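# Week 6 notes: sizing up the Fedum two-finger kit

Notes for the Thursday-free crowd and anyone who missed the lecture. Bring a copy to the lab, we'll be scribbling on it.

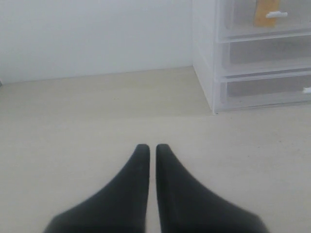
Rima Semaan wrote in after last week's lecture to ask why we'd bother with a packaged kit when the workshop could print a pair of fingers for the price of a coffee. Fair question, and I've organised most of these notes around it!

My short answer is that you're paying for the boring bits. The Fedum kit is a gripper, a wrist camera, a mounting plate, a cable loom and a licence for their teaching software (it's called Vuren, and yes, the icon looks like a duck). The fingers are the cheapest part of the box. Printing your own is a lovely project and I'll happily mark one, but you'd still have to sort the camera mount, the calibration and the wiring, and that's where last year's groups lost most of July.

## What the wrist camera gives you

I'm a big fan of a camera that rides with the gripper. Your fingertips stay in view the whole time, black on a pale benchtop, so you can line up on a target by eye before you've written a line of code. For anything on a bench, say a set of plastic drawers you want to open, you get a view that changes as you approach, and small aiming errors show up early.

The catch is that you see very little of the room. When you're in close the fingers take up a good chunk of the picture, and what's behind them is simply gone. Most of you will want a second, fixed camera by week 9. The kit doesn't include one (grr).

White on white is the other headache. A white drawer unit against a white wall doesn't give an edge detector much to chew on, and frosted fronts are worse: you get a soft patch of colour through the plastic and no proper outline of whatever's inside. Don't rely on the patch to tell you where the drawer is. Find the handle.

## The fingers

They're wide at the base and taper to narrow rounded tips. I like the shape for small handles and the rims of things. I like it a lot less for anything heavy and smooth, and I'd want a grippier pad before picking up a full mug.

Fedum quotes a maximum payload of 700 grams. Ghassan Haddadin and I ran our own lifts in the lab and I'd plan on less than that for awkward shapes. Write the number you measured in your report, please, and leave the brochure one in the brochure.

Closing force is set in Vuren on a slider from zero to 40. Start at 20. I've seen people go straight to the top with a plastic handle and it didn't end well for the handle.

## Price and what's in it

The kit is on a teaching lease through Yammine at $189 a month, loom and software included. Replacement fingers come in pairs. Spare mounting plates are a separate order and they're slow, so if you strip a thread tell me that day.

We also looked at the Steltton gripper. Nicer finish, quieter motor, and the manual is a joy to read. It has no wrist camera though, and by the time you've added one the price has drifted well past ours. Esperanza Pennington still prefers it and will argue the case in the tutorial, so come with opinions.

## Lab task: the drawer

In your groups, get the gripper to open one drawer by its handle and close it again.

1. Clear the bench between the gripper and the drawers.
2. Check the tips are level with each other. If they aren't, redo the zeroing in Vuren.
3. Drive by hand to the handle and save the pose.
4. Back off, replay it, and note how far out you are.
5. Now try the pull, slow speed only.

Do it with the fingers nearly closed on the way in, then open them just short of the handle. You'll see the target better through a narrow gap than you'd expect, but have a go at both and tell me if you disagree.

Report is two pages, one of them a table. I want your settings, your misses as well as your hits, and a paragraph on whether you'd recommend the kit to a TAFE with a smaller budget than ours. "It was good" isn't a paragraph.

Afaf Sabbagh has the bench bookings. Siham Semaan has the spare fingers, and you'll need to sign for them.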